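Gesidside Simulation Task Pack for Robotics Clubs and Classes
Petton Educational Equipment — Classroom Automation

Product type: software task pack with printed course materials
Edition: Classroom and Club
Suitable for: high school, community college and first-year university groups
Item number: 2977

Overview

The Gesidside Simulation Task Pack provides a complete course of pick-and-place exercises for groups that do not have a full-size robot arm of their own, or that have one arm and many students waiting to use it. Students program a simulated Franka Emika arm with a parallel gripper and work with everyday objects in a furnished room. All exercises run on ordinary classroom computers. No safety enclosure is required, and a group may meet in any room with desks and power outlets.

The pack was developed by Petton together with the Skotberg student robotics club, where it is used for regular meetings and for the club's annual November contest. Course content was written by Parviz Hassanpour. Songül Işık prepared the instructor's guide and the scoring sheets.

The bedroom exercise

The first full unit is set in a bedroom. Students are given an arm, a wooden surface and a small number of household items, and are asked to move a phone to a place named on the task card. The card may call for the phone to be put into a mug, laid flat beside it, or brought to another part of the tabletop.
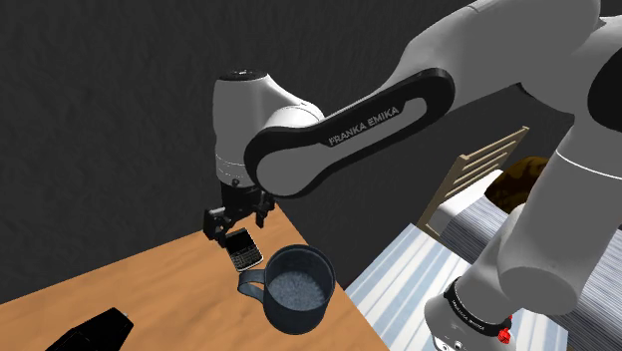

Each task card states a start condition, a goal condition and a time limit. The manner of reaching the goal is left to the student team. Teams may write their motions as a list of waypoints, or they may drive the arm by hand with a keyboard or game controller and save the result as a recording. Both methods are accepted for contest scoring, in separate divisions.

Instructors who are new to the subject are advised to begin with hand driving. Students understand very quickly why a wrist angle matters once they have tried to clear the rim of a mug with an object held at a slant. Waypoint programming may then be introduced in the third or fourth meeting, when the class already knows which motions it wants.

What is included

Simulation software, site license for one school or club
200 task cards, sorted by level
Instructor's guide, spiral bound
Student workbook (printable file)
Scoring sheets for in-house contests
Scene editor for building new rooms and task cards

Views and recordings

The software offers fixed room views and a close view toward the fingers. Teams may switch between them while driving the arm, and a saved recording may be played back from any of them. The workbook asks students to study a grasp in the close view before they write their notes, and to record where each finger meets the object.

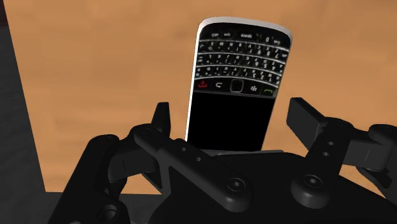

Playback may be stopped at any moment and advanced one step at a time. The guide recommends this method for settling disputes over scoring. In the Skotberg contest, a recording is reviewed by two students from other teams and one instructor, and the decision is written on the scoring sheet before the next run begins.

Recordings are stored as plain files in the team folder. A folder may be copied to another computer and opened there without conversion, provided that both computers use the same edition of the software.

Course plan

The guide contains 69 lesson plans. A group meeting once a week will normally select from them; a daily class may follow them in order. Early lessons cover the joints of the arm, the gripper and the idea of a reachable area. Later lessons take up approach direction, grasping near other objects, and recovery after a missed grasp. The final unit, known as the Hassanpour Challenge, gives each team a crowded tabletop and a sealed task card that is opened at the start of the run.

In the challenge, points are taken away for every object that is moved without being named on the card. Teams should plan for this. A short path across the table is often the costly one, and lifting straight up before turning is good practice at every level.

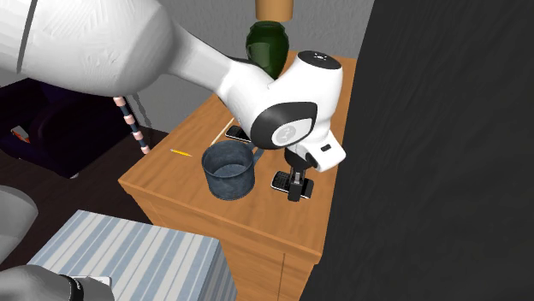

Instructors may set the challenge with any objects from the scene library. Each placement can be locked, so that all teams face the same layout, or varied slightly from run to run. The varied setting is recommended for second-year students only. It exposes programs that depend on one exact position, and beginners can find the results discouraging.

Installation and support

The software is supplied by download. An administrator account is needed for installation but not for daily use. Schools that keep their computers off the network may request an offline installer when ordering.

Support for instructors is provided by e-mail during the school year. Student accounts are optional — a club may work from a single shared login if it prefers.

Ordering

Item 2977 — Task Pack, Classroom and Club Edition
Item 3260 — Additional printed set of task cards and scoring sheets

Purchase orders are accepted from schools, colleges and registered clubs. Prices are given by quotation. Please state the number of computers and the level of the group when writing to Petton, and allow time for printed materials to be shipped separately from the license key.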